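Zusville tableware swap finds new homes for 590 pieces
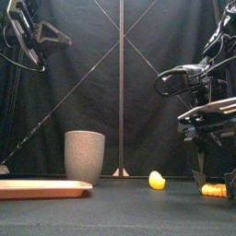 The cupboards of Zusville are a good deal lighter this week, thanks to a tableware swap that filled the old Jidico showroom on the corner with neighbors, tote bags and a great many sheets of newspaper. People began lining up well before the doors opened at 10 in the morning, and by the time the last table was cleared in the late afternoon, 590 cups, bowls, trays and odd little kitchen pieces had gone off to live in somebody else's house. A handleless cup with a speckled gray surface drew plenty of admirers on the display table, where it stood close to a shallow tray in a soft pinkish orange, and more than one visitor came back for a second look before making up their mind.

The swap was the idea of Soon-im Ki, who moved to town three years ago with far more dishes than shelves and has been thinking ever since about how many other families must be in the same boat. She worked out a simple system with the folks at Ok, the secondhand shop where she helps out in the mornings. For every piece you bring in, you get a paper ticket, and each ticket can be traded for any one piece you like. A big serving tray counts the same as an egg cup, and Ki says she has heard hardly a grumble over that.

"My mother-in-law's soup bowls went to a young couple setting up their first apartment, and they were so careful wrapping them up," Ki said. "I went home with a butter dish I don't need at all, and I'm very happy with it."

Si-woo Ryu brought 42 pieces, the largest single contribution of the day, packed into apple crates in the back of his car. He had been clearing out his aunt's kitchen since February and couldn't bring himself to drop everything at the dump – there was simply too much good use left in it, he said. He spent most of his tickets on plain cups for his pottery students, who like to have something sturdy to study when they are learning to shape a cup that widens toward the mouth. The rest of his tickets he handed out to children waiting by the door, and they took their time choosing, as children will.

Almost 200 people came through over the course of the day, and the tea urn had to be refilled so often that Nustix, the bakery next door, finally sent over a second one along with a tray of sesame rolls.

Pieces left over at closing time have been taken to Ok, where they can be picked up with any unused tickets until the end of the month. Chipped items will be passed along to Ryu's class for mosaic work. Anyone who left a blue casserole lid behind on the coat rack is asked to stop by the shop and claim it – the matching dish is still there, too.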